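Teaching a Gripper to Tidy Up: What I Learned Collecting Demonstrations by Hand
Project report, Hyun-seo Choo 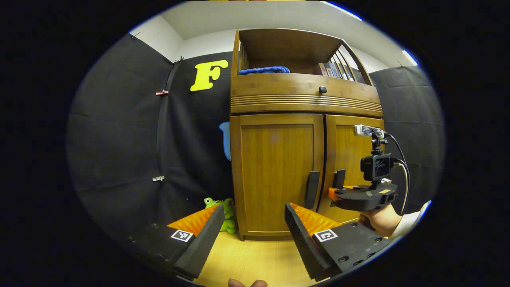 How I ended up doing this

My original plan for this project was to train something. I had a whole proposal about comparing two ways of learning a drawer-opening skill, with a nice diagram and everything. Then my advisor, Lucinda Villanueva, read it and asked me one question, which was where the data was coming from. I didn't have a good answer. I'd sort of assumed there would be a folder somewhere.

There was no folder! So the project turned into making the folder, and this report is about that. If you came for success rates on a real arm, I'm sorry, that's the next student's report (or maybe mine, if I stay on). I did get a small policy trained near the end and I'll talk about it, but most of the semester went into collecting, checking and throwing away demonstrations.

The setup

We use handheld grippers, so a person does the task with the same kind of fingers a robot would have, and the cameras record it. I like this a lot more than teleoperation. I tried driving the arm with a controller in my first week and it took me forever to close one cabinet door. With the gripper in my hand I could do it right away, badly, and then less badly after an afternoon.

The fingers have black foam pads on the inside and orange ridged pads behind those, and there's a square marker on the plate of each finger. The markers are how we get the opening width. The software finds both squares in the picture and works out how far apart they are, so there's no encoder to wire up. That's great until a marker gets covered, and then the width jumps all over the place. More on that later, unfortunately.

The room is a corner of the lab that we hung with black fabric, held up with clips. Into that went furniture and household stuff to make it feel a bit like a kid's bedroom: a wooden cabinet with an open shelf, a wide drawer and two doors, some books, a plush toy, a big yellow foam letter F up on the fabric. We called this layout Urquhart. The second layout, which was a kitchen counter, we called Hovell. Kamran Tanoli picked both names and would not explain them.

The tasks

I started with a list that was way too long and cut it down with Kamran after the first few sessions. We ended up with 8 tasks across the two layouts. The Urquhart ones were:

Open the wide drawer by its knob
Close the drawer
Open the left door by its handle
Pick the plush toy up from the floor and put it on the shelf
Take a book from the row and lay it flat

Hovell had the other three, which were moving a cup, hanging up a dish towel and putting a spoon in a tray.

The drawer knob was my favorite and also the worst. It's round and there's only one of it, so you have to come in pretty straight or the foam slides off. People do this without thinking with their own hands – they just hook a finger over it and pull at whatever angle. With two parallel fingers you really have to line up first. I decided to leave the lining-up part in the recordings. Dalia Rätsep, who was doing the training code, had asked me if I could trim it so the demos would be shorter, and we went back and forth on it for a while. My feeling was that the lining-up is the skill. We kept it in.

Recording a session

Each session went more or less the same way once I'd settled into it. I'd sync the devices, film a slow look around the room for mapping, open and close the gripper all the way a few times for calibration, and then start on the tasks. Between demos I'd move things. The toy went to a different spot on the floor, the books got shuffled, and sometimes the cabinet itself got shifted over a little so the learner wouldn't just memorize where the knob was.

I wrote everything down in Ernari, the little logging app that Gintarė Bite made for her own project last year. You tap the task, tap start, tap stop, and pick "keep," "maybe" or "toss." It has exactly one screen and I'm very fond of it. The only thing I added was a free text box, and reading back through that box is kind of funny now. There are a lot of entries that just say "thumb."

Thumb meant my own hand had gotten into the wrist camera's view. A little fingertip at the bottom edge is fine, and it's going to happen with anything you hold. A whole thumb across a marker is not fine. It took me a while to find a grip I could keep up without drifting, and the trick for me was holding the handle lower than felt natural.

How much I got

I recorded 944 demonstrations in total. That sounded like a huge number to me until I started cleaning them. The drawer tasks got the most, and the towel got the fewest, partly because I hated doing the towel and put it off until the end of every session (I'd tell the next person not to do this, since those demos are also the ones where I'm tired and rushing, and you can tell).

For cleaning I used a script called Cliketti. It goes through each recording, looks for stretches where a marker is missing or the camera tracking got lost, and flags them. Anything flagged I watched myself. Some of the flags were silly, like one bad moment at the very start before anything had happened, and I kept those with the start trimmed off. Others were really broken.

Of the ones I threw out, 81 were lost to tracking and nothing else, and that one hurts because the motions in them were perfectly good. Black fabric is great for hiding the rest of the lab. It's less great for a tracker that wants corners and texture to hold on to. When I turned toward the wall with nothing but drape in view, the estimated path would sometimes shoot off sideways. The creases in the fabric gave it a bit to work with, but creases move if you brush against them, so that could make things worse too.

What helped was putting bright, fixed stuff where the camera would see it. The foam letter did more for tracking than anything fancy we tried. I'd also started out standing very close to the cabinet, and taking one step back at the start of each demo meant more of the room was in view while the tracker got its bearings.

Things I'd call mistakes

I was too consistent. For the first big batch I opened the drawer the same way every single time, same speed, same approach from the right, and I was proud of how clean it looked. Then Dalia trained a first version on it, and when she started the gripper from the left it sort of hovered and never committed. There just wasn't anything in the data about coming from the left. After that I made myself a start-position list and followed it, which was boring and worked.

I also tossed my fumbles. If the pad slid off the knob, I'd stop, mark it and start over. Lucinda pointed out that a robot is going to slip too, and if it has never seen anybody slip and try again, it won't know what comes next. So for the last stretch I kept the slips as long as I recovered in the same recording. I wish I'd done that from the beginning. I have no idea how many good recoveries I deleted in the first month, and I emptied the trash, so I never will.

And my notes on the moved furniture were bad. I wrote things like "cabinet over a bit." Over which way? A bit compared to what? Kamran put tape marks on the floor after he saw that.

Having other people try it

All of the early demos are mine, so the early data is basically a portrait of how I open drawers. In September I got Gintarė and Kamran to do some sessions. Gintarė is left-handed and fast. Kamran is very careful and goes in at an angle I would never use. Their demos looked wrong to me at first, and I had to stop myself from correcting them! They were finishing the task, and the variety was the reason I'd asked.

I did write a one-page guide after their first tries. It says to calibrate before every session, to keep your thumb low, to pause for a second before you start and after you finish, and to talk if you want because we don't keep the audio. The pause matters more than I expected. Without it, it's really hard to find where one demo ends and the reset begins.

The small training run

Dalia trained a policy on 400 of the kept drawer demos, mixed between the three of us. We ran it on the arm for one afternoon. I don't want to oversell it, as we didn't do a proper evaluation with fixed starting positions, and we kept changing the camera exposure in between. It did open the drawer several times. It also closed on the air next to the knob quite a few times and pulled very confidently on nothing.

The part I was happiest about was one attempt where it slipped off, backed up, lined up again and got it. One attempt doesn't prove anything, and Dalia made me promise to write that sentence. I still have the clip saved on my phone.

What's left to do

The doors need more demos, especially the right one, which I left out of the task list completely. The towel data should probably be redone from scratch by somebody who is awake. I'd like to try the same tasks with less drape and more ordinary wall, to see how many of those tracking losses go away. Cliketti also needs a way to tell a missing marker from a badly lit one, and Kamran has started on that.

The guide, the start-position list and the Ernari logs are all in the project folder. There is a folder now! If you're picking this up after me, start with the notes from the later sessions. The earlier ones are mostly "thumb."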